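Home | Play Areas | Checklists | Past Checks | Contact

Lloyd Lane Activity Centre
Sorting table, bay 6: inspection checklist with comments
Date of check: 19 March 2021
Items covered: table top, three wall panels, corner posts, side and front rails, blue divided tray, building bricks
Previous check: October

I have been asked to tick or cross and keep my remarks short. I have ticked where I could and written remarks where a tick would say more than I know.

1. Table top level and steady. TICK
Leaned on at each corner and along the front. No rocking.

2. Table top free of chips and cracks. TICK, WITH A QUERY
The grey mottled finish hides marks very well, and I suspect that is why it was bought. I went over it with my hand as well as a torch and felt no cracks. The Marton order sheet calls the surface "wipe clean for life". Whose life is not stated.

3. Corner posts upright and fixed. TICK
Both rear posts are aluminium and both are tight. The end caps need looking at again next time, as one of them turns under the thumb.

4. Wall covering sound. PART
The floral paper on the back and side walls was put up by Juvine and described to us as scrubbable. I scrubbed a patch low on the right wall with a damp cloth and the paper went slightly fluffy. I would call it dustable. Seams are flat for now. Please don't let anyone tape notices to it.

5. Tray in good order. TICK
Blue plastic, one divider, two compartments. No splits in the rim, and the divider doesn't flex when pushed. The tray is not fixed down and slides about if knocked, so check that it is well back from the front before a session starts.

6. Bricks sorted by colour. TICK ON THE DAY
The rule on the wall sheet is green on one side, orange and yellow on the other. It was being kept. 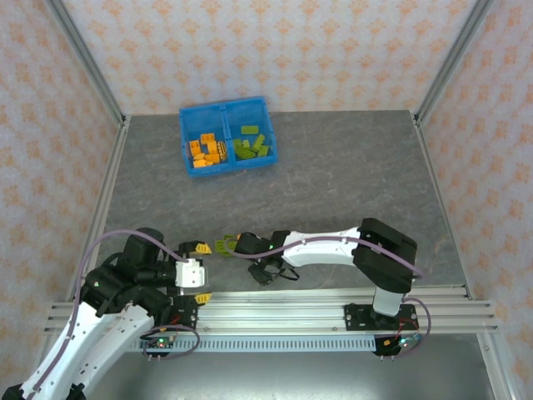

Item 6. Blue tray with orange and yellow bricks in the left compartment, green in the right.

I remain doubtful about the rule itself. It tells us the colours are apart and nothing about whether the bricks are clean, whole or all there. A cracked green brick in the green side still passes. If we want a safety check, item 7 is the one that matters, and it is the one most often left blank on the old sheets.

7. Bricks whole, no sharp edges. PART
The store list gives 100 bricks for this bay. I looked at 88 and put 6 aside for worn corners. The rest of the list I could not find in the cupboard or under it. Either they are in another bay or the list was wrong to begin with, and given the state of the other lists I lean towards the second.

8. Small parts warning displayed. CROSS
There is a Celon label, number 932, on the lid of the storage box. The lid lives in the cupboard. A warning in a cupboard is not displayed. Move it or print another.

9. Tray contents low enough to see the bottom. TICK
This one was added in October after complaints that full trays were hard to check. I thought it was fussy, but with only a few blocks in, you can see at a glance what is there.

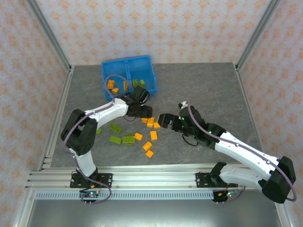

Item 9. Same colour split with few blocks in the tray: orange and yellow to the left, two green to the right.

It does rely on someone putting the remainder back in the box with the lid on. The sheet has no line for that. I have pencilled one in.

10. Front rail and slotted strip free of loose bits. TICK
The slots would take a crayon end or a paper clip without trouble. Brush along them weekly. The cleaning sheet says this is already done, in the same pen and the same handwriting for every week since it was printed, so I would like to see the brush.

11. Side rails, no burrs. TICK
Wiped with a cotton cloth, which catches on anything rough. It didn't catch.

Result: usable, with items 4, 7 and 8 open. Item 8 to be put right before the next session. I do not accept "on order" as an answer for a printed label.

Signed: Inspector, bay checks
Copy to: Lloyd Lane office, bay folder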